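Facilities Service Desk - Ticket History
Subject: Storeroom heating does not follow schedule after controller replacement
Site: Destley, ground floor storeroom
Status: Closed
Priority: 3
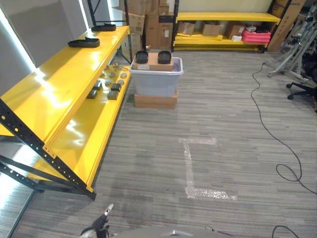

Mimoza Hoxha wrote that the room had been cold at the start of the shift every morning since the Brotix controller was put in, and that the heating then ran well into the evening after the building had closed. She asked whether the old schedule had been carried over, and requested that the matter be treated separately from the earlier ticket on the entrance door heater.

Service Desk, first response
The request has been logged as a separate ticket. The controller for this zone was replaced in October under the site maintenance agreement with Evulari. According to the handover sheet, the weekly schedule was restored from backup and a heating test was completed the same day. The requester is asked to leave the wall thermostat in Auto until the zone has been checked. Manual changes are written over the log entries needed for diagnosis.

Remote check
Controller online. Firmware current. Schedule present and matches the approved version: heating on at 6:00 a.m., setback at 5:30 p.m. No active alarms. The event log, however, shows the valve opening at 9:00 a.m. and closing at 8:30 p.m. The offset is 3 hours on every working day in the log.

Controller clock compared with the building server: controller is 3 hours behind. Time zone field reads as the factory default. The time server address is blank.

Action taken
Time zone corrected. Time server address entered and synchronization forced. Clock confirmed correct. Schedule left unchanged.

Update from requester
Mimoza Hoxha reported that the room was warm on arrival the next morning but that the clock on the wall thermostat had gone back to the wrong time by noon.

Second check
Confirmed. The controller restarts at 600-second intervals when it cannot reach the time server, and on restart it loads the stored default settings. The time server address is correct, but traffic from this network segment was blocked. Referred to Dušan Milošević for a firewall change.

Dušan Milošević: Rule added for both controllers on this segment. The second unit, in the Medina annex, had the same fault and has been corrected under this ticket. Settings saved to permanent memory on both - this step is missing from the handover checklist and should be added.

Monitoring
48 hours without a restart on either unit. Valve operation matches the schedule.

Resolution code: Configuration
Closed with the agreement of the requester. Checklist revision is tracked under a separate change request.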